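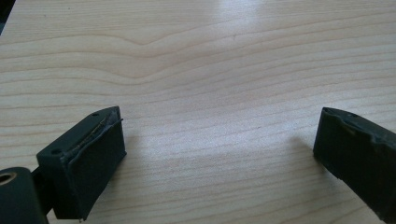
Ticket: foster database - duplicate litter records, adopters getting wrong emails
Opened by: Jonalyn Soriano, foster desk, Canport
Assigned: Ravinder Robichaud
Priority: high pls
Opened: January 8, 2020

Jonalyn
Three people have rung this morning saying they got the "your kitten is ready" email. None of the kittens are ready. One is five weeks old and still on the bottle. Can someone stop the emails going out while we look? Running Vollora in the browser, same on both office machines.

Ravinder
Emails paused. What's the litter name?

Jonalyn
Ragnarsson litter. Four kittens, came in with mum. There's another Ragnarsson litter from August, all rehomed. Think it's mixing them up.

Ravinder
Yes, looks like it. Both litters on the same record. Whoever added the new one picked the old name from the drop-down so it took the old dates with it. System thinks they're months old and neutered.

Jonalyn
That'd be Arnel, he does intake at weekends. Not his fault, the list shows the name and nothing else.

Ravinder
Tried: split record from the admin page. Error, "animal has active reservation". Same for all four.
Tried: cancel reservation, split, put it back. Worked on the tabby. Lost her weight chart though. Stopped there.

Jonalyn
NO don't lose the weights, Imelda needs them for the vet on Friday

Ravinder
Got them back from last night's backup. Tabby is fine, 20 entries all there. Won't touch the others till I've exported first.

Imelda Cruzado
Checked the tabby against my notebook, matches. The black one has one weight of 3,000 grams, that's a typo for 300. Been there since Sunday, can you fix it while your in?

Ravinder
Fixed. Other three now exported, split, weights put back in. New record is called Ragnarsson 2. Dates of birth corrected, neutered box unticked.
Searched for any others with the same problem. 86 litters on the system, one more hit - the Jarnivau puppies. Rommel has those at home, have asked him to confirm birth date before I split.

Rommel Macaraeg
Confirmed by phone, date on the paper card is right one. Pups all well, eating everything.

Ravinder
Done. Emails back on, sent a test to myself, came through ok. Intake date now shows next to the name in the list.
Still to do: Jonalyn to ring the three adopters. Leaving open till that's ticked off.

Jonalyn
Two rung, both nice about it. Left a message for the third, will try again after tea.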